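Home | Local | Business | Opinion | Archive

April
By Jean Gunn

So I've spent most of this month thinking about grippers, which I did not see coming when I took over the business page! The reason is Grotham, the linen and uniform service over by the rail yard, which is finally putting real money behind its plan to have machines fold some of its shirts.

I sat down with Marleny Carhuamaca, who is in charge of the equipment budget there, and she had the spreadsheet open before I'd found a chair. The first version of the plan (this was last year) was to buy 10 complete folding stations in one go. That's gone. The new version starts with 2 stations, both from a supplier called Nerden, and holds the rest of the money until Grotham knows how they do on actual work shirts, the kind with stretched cuffs and missing buttons.

What caught me by surprise is how much of the budget isn't for robots at all. A big slice goes to demonstrations, meaning people folding and handling clothes with hand-held grippers so the software has something to learn from. Grotham is paying a small outfit named Foromia for that part, and the contract asks for 1000 recorded handlings of long-sleeved and short-sleeved tops. Marleny told me she argued for 300 and lost. She still thinks 300 would have been plenty for a first look, and she said so twice, so I'm putting it in.

I asked if the hand-held grippers were something Grotham should own instead of paying somebody else to use theirs. She'd wondered too. A pair looks cheap next to a whole station, but then you need spare jaws, somebody to look after them, a big clear table and a room to put it in, and her folding floor is packed as it is. For now they're a line under "services" and not under "equipment," and she'll look at it again when the contract is up.

Blue clothing and hand-held grippers at the work table:
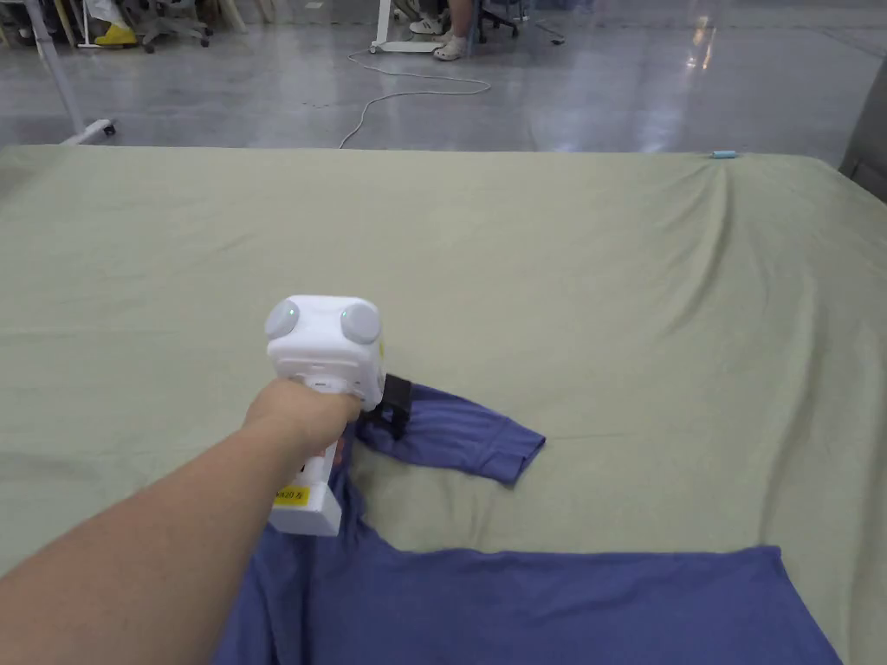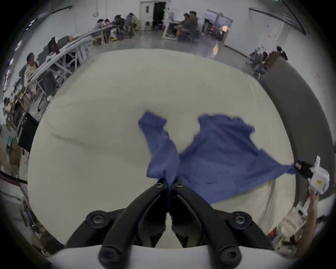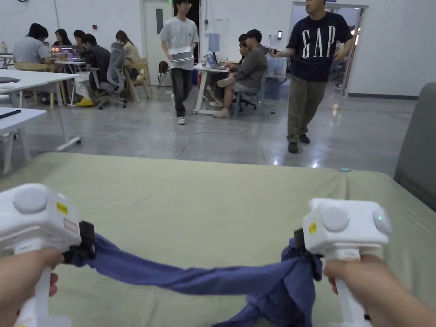
The other thing on Marleny's list is the software license, and she's a little grumpy about it (her word!). Nerden charges by the station, so two is easy, but the price for ten made her go back and get a second quote from Quispe. She's waiting on that one before she signs anything for next year. Delivery of the first two stations is planned for after the summer uniform rush, and I've asked to come by when they get plugged in. She said yes, as long as I stay out of the loading dock before 7 a.m.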